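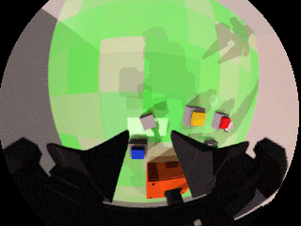
Suche Suchbegriff eingeben Los

Januar, 17:30 Uhr. Protokoll: Gwawr Rees

Protokoll der Arbeitsgruppe Hilfsgeräte, Hausgemeinschaft und Laden Selberg

Anwesend: Joscha Tiedemann (Leitung), Emlyn Mathias, Lenuța Hodoroagă, Gwawr Rees (Protokoll)
Als Gast zu TOP 2 und 3: Gwilym Jarman, Firma Adari
Ort: Besprechungsraum hinter dem Laden

TOP 1 Protokoll der letzten Sitzung

Das Protokoll wird mit einer Änderung angenommen. Unter TOP 4 stand, die Gruppe «begrüße» das Angebot von Adari. Lenuța bittet um «nimmt zur Kenntnis». Keine Gegenrede.

Der Geschirrkorb der großen Spülmaschine ist immer noch nicht ersetzt. Emlyn fragt beim Lieferanten nach.

TOP 2 Stand bei Adari

Gwilym Jarman berichtet. Adari möchte seinen Greifarm Kendlow im Laden beim Einräumen und in der Gemeinschaftsküche beim Abräumen einsetzen. Trainiert wird zurzeit in der Simulation, mit einem Blick aus der Hand über die Greiferfinger auf den Tisch. Auf der grünen Tischfläche liegen kleine Würfel und Blöcke, dazu ein größeres orangefarbenes Teil in Kastenform. Aufgegeben wird dem Arm jeweils, einen Würfel einer bestimmten Farbe zu greifen und an anderer Stelle abzusetzen.

In der letzten Versuchsreihe gab es 218 Durchgänge. Davon wertet Adari 85 Prozent als gelungen. Herr Jarman nennt das einen guten Wert und geht davon aus, dass sich das Gelernte auf andere Gegenstände übertragen lässt.

Nachfragen:

Joscha will wissen, was als gelungen zählt. Antwort: Der Würfel wird gegriffen, angehoben und innerhalb der Zeit im Zielbereich abgelegt. Ob er dabei umkippt, wird nicht erfasst. Joscha bittet, den Satz so ins Protokoll zu nehmen. Bei einem Würfel sei das gleichgültig, bei einem Becher Joghurt liege danach der Joghurt im Regal.

Emlyn fragt, wie viele der Durchgänge mit einem richtigen Arm an einem richtigen Tisch stattgefunden haben. Antwort: in dieser Reihe keiner. Eine frühere Reihe am Gerät habe es gegeben, 13 Durchgänge, sie sei aber wegen eines Problems mit der Kalibrierung nicht auswertbar.

Lenuța fragt nach weichen Sachen, also Brottüten, Spültüchern, Salatköpfen. Herr Jarman sagt, das sei für eine spätere Phase vorgesehen. Einen Termin dafür kann er nicht nennen.

Gwawr fragt, was mit den Schatten ist. Auf der Simulation lägen graue, fleckige Schatten über der Mitte des Tisches, und im Laden stehe nachmittags die Sonne quer auf der Theke. Herr Jarman erklärt, wechselndes Licht werde beim Training mit variiert. Zahlen, wie sich das auf die Ergebnisse auswirkt, reicht er nach.

TOP 3 Was der Arm bei uns tun soll

Es liegt die Aufgabenliste aus der letzten Sitzung vor. Gwilym Jarman ordnet ein, die Gruppe kommentiert.

Konserven nachfüllen. Laut Adari «grundsätzlich machbar». Emlyn wendet ein, dass die Dosen bei uns in Folie verschweißt auf Kartonböden kommen. Wer die Folie aufschneidet und den Boden ans Regal trägt, hat die Dosen in derselben Minute auch eingeräumt. Herr Jarman räumt ein, dass das Auspacken weiter von Hand erfolgen müsste.

Mindesthaltbarkeit prüfen und alte Ware nach vorn. Laut Adari später möglich. Joscha hält das für die Arbeit, die am Einräumen eigentlich Zeit kostet. Solange sie bei uns bleibt, sieht er keine Entlastung.

Tische in der Küche abräumen. Laut Adari möglich bei «standardisiertem Geschirr». Lenuța weist darauf hin, dass wir keines haben. Es gibt die weißen Teller, die blauen aus der Auflösung der alten Kantine und alles, was die Leute selbst mitbringen. Gläser stehen ineinander, Besteck liegt unter Servietten. Sie möchte sehen, wie der Arm mit zwei ineinander verkeilten Gläsern umgeht. So etwas ist bisher nicht probiert worden.

Wischen. Laut Adari derzeit nicht vorgesehen.

Leergut sortieren. Hier sind sich alle einig, dass es sich am ehesten lohnen könnte. Die Flaschen sind gleich oder fast gleich, die Kästen haben feste Fächer, und die Arbeit macht keiner gern. Herr Jarman bestätigt, dass das näher an den bisherigen Versuchen liegt. Emlyn bleibt dabei, dass ein Würfel auf einem freien Tisch mit einer klebrigen Flasche, in der noch ein Strohhalm steckt, wenig zu tun hat. Er habe nichts gegen die Würfel — irgendwo müsse man anfangen —, nur dürfe man den Anfang nicht als fertige Küchenhilfe verkaufen.

Zur Aufsicht: Während des Betriebs müsste eine eingewiesene Person in Reichweite des Notschalters bleiben. Lenuța rechnet das als volle Arbeitszeit. Herr Jarman hofft, dass die Vorgabe mit der Zeit entfällt, kann es aber nicht zusagen.

Herr Jarman verlässt die Sitzung um 18:40 Uhr.

TOP 4 Aussprache und Beschluss

Joscha fasst seine Haltung so zusammen: Ihm ist heute nichts gezeigt worden, was eine Stunde Arbeit spart. Er würde das Angebot ablehnen und in einem Jahr wieder hinschauen.

Emlyn findet das zu hart. Er ist ebenfalls skeptisch, möchte aber einen Versuch mit dem Leergut nicht ausschließen, wenn er uns nichts kostet und im Lagerraum stattfindet, außerhalb der Öffnungszeiten.

Lenuța erinnert an den Bodenwischer von Lamrani. Auch damals hieß es, das Gerät komme mit unseren Räumen zurecht. Es blieb an der Schwelle zum Kühlraum hängen, und am Ende wurden vor jedem Lauf die Stühle hochgestellt und die Matten weggeräumt. Gewischt hat es dann ordentlich. Sie will vor jeder Zusage schriftlich haben, welche Vorarbeiten bei uns liegen.

Gwawr schlägt vor, selbst drei Kästen Leergut bereitzustellen, gemischt und ungereinigt, wie sie angenommen werden, und Adari daran arbeiten zu lassen. Gezählt wird jede Flasche, die ohne Eingriff im richtigen Fach steht. Umgefallene zählen als nicht gelungen.

Beschluss: Ein Einsatz im Laden oder in der Küche wird vorerst nicht weiterverfolgt. Adari wird der Versuch mit dem Leergut angeboten, am echten Gerät und in unserem Lagerraum. Eine Vergütung gibt es nicht, eine Kaufabsicht ist damit nicht verbunden.
Drei Stimmen dafür, eine dagegen (Joscha).

TOP 5 Offene Aufgaben

Gwawr: Schreiben an Adari mit dem Beschluss und der Bitte um die Zahlen zum Licht
Lenuța: Liste der Vorarbeiten, die wir zu übernehmen bereit sind, und derer, die wir nicht übernehmen
Emlyn: Geschirrkorb; Leergut für den Versuch zurückstellen
Joscha: Klärung mit der Versicherung, ob ein fremdes Gerät im Lagerraum laufen darf

TOP 6 Verschiedenes

Die Tür zum Lagerraum schließt wieder nicht richtig. Bis zur Reparatur bitte von innen den Riegel vorlegen.

Ende der Sitzung: 19:15 Uhr

Kontakt | © Hausgemeinschaft und Laden Selberg | Nach oben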